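Urkitz open house: a lot of talk about small parts

The flyer for the Urkitz open house promised "a new way to think about sorting." I have been to enough of these to expect a warehouse, a slide deck and a plate of cookies, and I got all of them. The cookies were fine.

Maya Qaisi led the tour, which started at 10 in the morning and ran well past lunch. She told us the center handled 2,829 boxes of mixed odds and ends last year and that its method, which they call Nundmont, cuts sorting time in half. Half of what? I asked twice. The first answer was about training and the second was about shelving.

The shelving, I'll admit, is good. Deep bins, plain labels, everything at a height where you don't need a stool. There are 142 categories, though, and I watched a man stand in front of them with a bottle cap in his hand for a good long while before he put it back in the box it came from.

Elias Srour's talk on household clutter was better. He thinks most people should get by with 17 categories, and he said so in front of his hosts. He also thinks "miscellaneous" should be banned, which I doubt will survive contact with anyone's kitchen drawer.

The last stop was the desk work, by a wide sliding window. I had pictured trays. The parts go straight onto the bare wood in one heap, long pieces and little ones together, and it gets worked through from there.

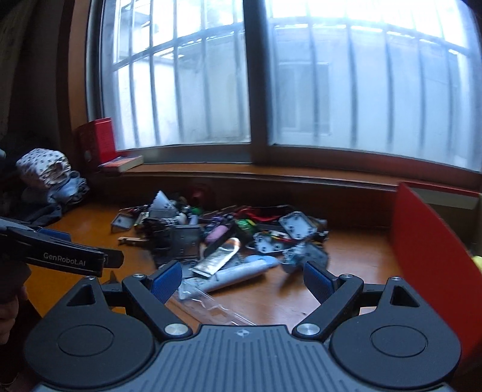
Rocío Paredes thought I was being too hard on the heap, and told me over coffee that at home she tips everything out first and only then decides what the groups are, since bins picked in advance always turn out wrong. Fair enough. It does make me wonder what the other 142 are for.

Admission was free and parking wasn't. The next open house is in September. I'd go again if they bring a stopwatch.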